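Drisside Supper Club, minutes of the Friday meeting

I'm typing these up from the back of an envelope, so shout if I've left out your best point (or put in something you'd like to forget!). We started at 5 and I think there were 14 of us once the parking got sorted out.

Last month's minutes were read and agreed, apart from the spelling of Trilten, which I've now fixed in both places.

Tableware for the November supper. This took up most of the evening. We've got to choose between the white paper plates with the fluted rim and the beige molded-pulp bowls, and people had feelings! The plates are cheaper and stack nicely, but gravy is a worry. The bowls hold soup and stew, and most of us liked the plain, unbleached look. A couple of people found the rim a bit rough on the lip.
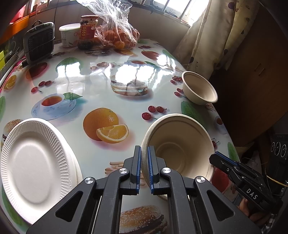
After a lot of back and forth we agreed on both: bowls for the stew, plates for bread and pie. I'm to ask Imard for a price on 30 of each, and if they can't do it we'll try the Tran store.

Tablecloths. Everybody wants to keep the shiny oilcloth with the oranges and cherries on it, me included. It wipes down in a second and it cheers the place up. We'll need another length for the second table, and it doesn't have to match.

Menu. Bean stew, yes. Second stew still undecided, between chicken and mushroom. Dessert was put off again.

Money. We have $17 left over from the last supper, which goes toward napkins.

Next meeting is at the same time, and please bring your own mug.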